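2021-04-17, open day

Feet hurt, voice is gone, writing this down before I forget it all. Doors opened and we had 65 people signed up, and I think every one of them wanted to stand at our bench at the same time. Tatiana ran the Telline arm for the first half and I did the talking, then we swapped (she's much better at both, so no idea why I bothered).

Setup was the same as the March rehearsal. I dropped the closing speed a notch because the kids lean in, and Vega moved the stop button to the visitor side of the bench so whoever is talking can reach it. Please leave it there! I kept grabbing for the old spot all morning and I'd like to unlearn that exactly once.

The orange bottle was the crowd favorite by a mile. It's glossy, it's bright, it has a curve in it, and people want to know if those soft ribbed fingers can really hang on to something that slick. We let visitors call out where to grab it and Tatiana typed it in.
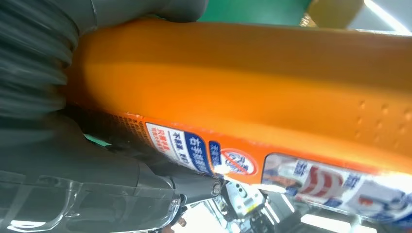
The question I got most was "how hard is it squeezing?" and I never found a good short answer. Nuria's trick was to let people press a spare finger with their thumb, and that did more than my whole speech. We only have the one spare and it's getting tired, so I'm asking Memholm for two more on Monday.

Covadonga brought her group over from Vídalín and stayed for ages, lovely people, lots of questions about the wrist camera and what glare does to it. Fair point, the overhead lights are harsh on anything shiny, and I've been meaning to try a diffuser over the bench. One of them offered to lend us theirs. I have her card somewhere in my coat.

Stuff that went wrong: the log filled up and stopped at 500 entries, so we have nothing saved from the last hour (I forgot to change the limit, my fault). The Karnetti screen froze 3 times and came back each time after a restart. Vega thinks it's the cable and wants to swap it before anyone touches the software.

Encarnación has the sign-in sheets. Bench is wiped down, arm is parked and powered off, spare finger is in the top drawer with the hex keys.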